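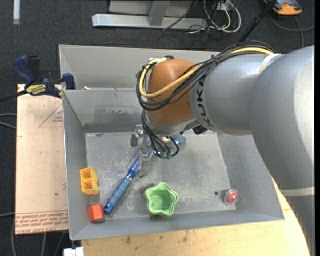

Trorkstead Town must play their first two home games of the new season on the ground of their neighbors Trestari, after the league refused to accept the lighting at their own stadium.

The club from the second regional division received the decision by letter in April. According to the letter, the four masts behind the east stand do not give enough light in the corner near the guest dressing rooms, and evening games cannot be allowed there until a new measurement is made. Both of the first home games begin at 7:30 in the evening, and the league did not agree to move them to the afternoon.

In a statement on its website the club said it was "surprised and a little sad" about the decision. The same lamps were in use during the whole last season and no referee made a remark about them in the match report. The club also wrote that it respects the rules and will not make an appeal, because an appeal would take longer than the repair.

The work will be done by the company Danico, which already changed the lamps on the training field two years ago. New lamps are ordered and the masts themselves can stay. The club expects that everything will be ready before the third home game, which is the local derby with Kiss, normally the best visited match of the year.

For the supporters the change is not so big in distance. The Trestari ground is 5 kilometers away and there is a bus from the railroad station. The bigger problem is the space. Only 700 people can be let in, and Trorkstead sold more season tickets than this last year. Season ticket holders will therefore get the first choice, and they must reserve their place by e-mail or at the club office. Tickets that remain will be sold at the gate from one hour before the game. Guest fans will stand behind the north goal.

Those who cannot get a place may ask for the money for these two games back, or they can give it to the youth section. The club asks for the decision in writing before the end of the month.

Trestari will not take rent for the ground, but will keep the income from food and drinks. The two clubs have helped each other before. When the field in Trestari was under water three winters ago, their under-17 team trained in Trorkstead until spring.

The women's team is not touched by the decision, as all its home games are played at noon.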